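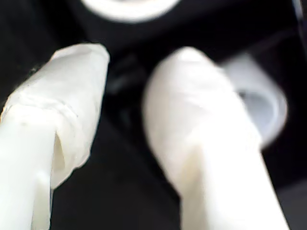

Station 2, both fingers in their wrapping

Forum > Shop Floor > Automation and Robots
Thread: They say the arm "frees us up." For what?

vija_s
Posted 15/07/2019
Long post, sorry. I pack and sort small parts at Griltgate, on the Arnimska line. In spring we got two gripper stations from an outfit called Skarnik. The pitch to us was that the arm takes the boring part and we get "the interesting work." I've been waiting to meet the interesting work.

What I do now is wrap fingers. The white covering wears, it creases, it bunches up at the ends, and then somebody has to peel it and put on a new layer. That somebody is me or Loïc. It isn't in anyone's job sheet. When I asked my lead what to book the time under, she said "cleaning."

Before, I did 500 pieces on a decent shift and went home. Now the station does its pieces, I do the ones it leaves behind, and I look after the station too. Same pay. Tell me where I got freed.

griltgate_loic
Same line, different shift. Vija is being polite. The count on the wall board says 301 for the arm some nights and everybody upstairs claps. It doesn't show how many of those a person had to set straight first.

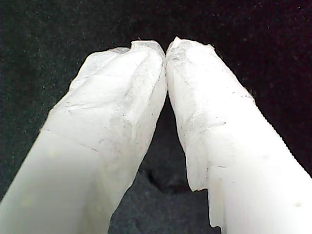

Ysaline Lecomte
You could say the same about any machine in its first months. We had a labeler at my old place that was babysat all winter and by the next October people would have quit if you took it away. My wrists don't hurt anymore. I'd trade a bit of wrapping for that any day, and I think you two are judging it too early.

vija_s
Glad about your wrists, I mean that. But a labeler does labels. You set it up, it runs, you feed it. This thing needs somebody with fingers standing next to it so that it can have fingers. And the somebody used to have a trade name on her badge and now it says "operator support."

tapegun_75
The badge thing is real. They changed ours too. Six months later the new pay bands came out and guess which row "support" was in.

Ysaline Lecomte
OK, that part I won't defend. If they changed the title, get the reason in writing. I'd still separate what the machine does from what your managers do with it.

griltgate_loic
Can't separate them on my shift. They bought it with a head count in the spreadsheet. Clémence Guérin from planning told us to our faces that no jobs would go, and then two people left and weren't replaced. So no jobs went, sure. The work of two people went onto the rest of us.

vija_s
I timed it for a week, by the way. Wrapping, checking, clearing the spot around the station, restarting. About 75 minutes a shift. I wrote it all down by hand, gave it to my lead, and got a thank you.

What bothers me more is the new hires. I learned parts by touch. After a year you know a bad one before you look at it. The kids who start now get put next to the arm on day one and they learn the restart procedure and how to put the covering on without too many wrinkles.

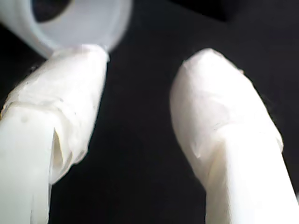 They're good at it, better than me. But ask them to sort a mixed tray by hand when the station is down and the whole line waits. In a few years I'm retired and so is Loïc's whole shift, and then who do they call?

tapegun_75
Skarnik, at the hourly rate.

blandine_lg
I'm a rep at Le Goff and we went through this last year. Two things that helped. First, we got the upkeep listed as its own task with its own time code. Took months and a lot of sour meetings. Once it showed up as hours, the talk about savings got a lot quieter. Second, hand sorting stays in the training, one full week, arm switched off. Management hated that one and signed anyway.

I'm no fan of the thing myself. It does what it does. The trouble was all the work around it that had no name.

Ysaline Lecomte
That's a fair deal, Blandine. I'd sign that.

griltgate_loic
I'd sign it too but I'd want to see the code in the system first. We've been promised a code before.

vija_s
Blandine Leclerc, is that you? We met at the regional thing. Can you send me the wording you used for the time code? I'll put my week of notes behind it and hand it in again.

blandine_lg
It's me. Check your messages, I sent both pages. Keep a copy of your notes before you hand them over.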